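Search this repo...

# Katgate crate

G'day! I've been collecting and tagging dub techno and ambient tracks since my uni days, and this is the data card for the crate I play from (the full list lives in `tracks.csv`). There are 1,508 rows, one per track, with tempo, key, label and a colour code for mood.
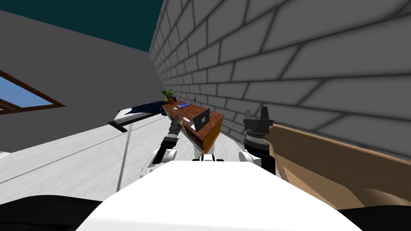 ## What's in it

Most of it came out on small labels like Prinonow and Egger, plus a pile of self-released bits I'm very fond of. Tempo was tapped in by hand, so expect the odd half-time mistake, especially in the slow stuff near 60 BPM. Keys are my own ear at the piano!

- `mood`: grey, blue, amber or red
- `mix_in`: seconds before I'd bring in the next tune
- `fav`: 1 if I'd play it at my own wedding

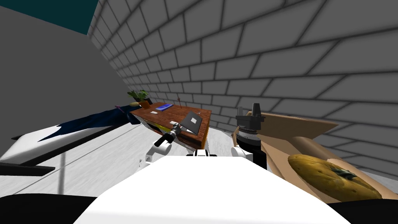

## Known gaps

The Woko back catalogue is only half done (15 tracks in, 20 still to tag). I also changed my mind on what "amber" means back in July, so older rows lean a bit warmer than they should. No audio in the repo, sorry, it's only the list.

Last tidy-up: 2nd November. If you spot a wrong key, open an issue and I'll have another listen.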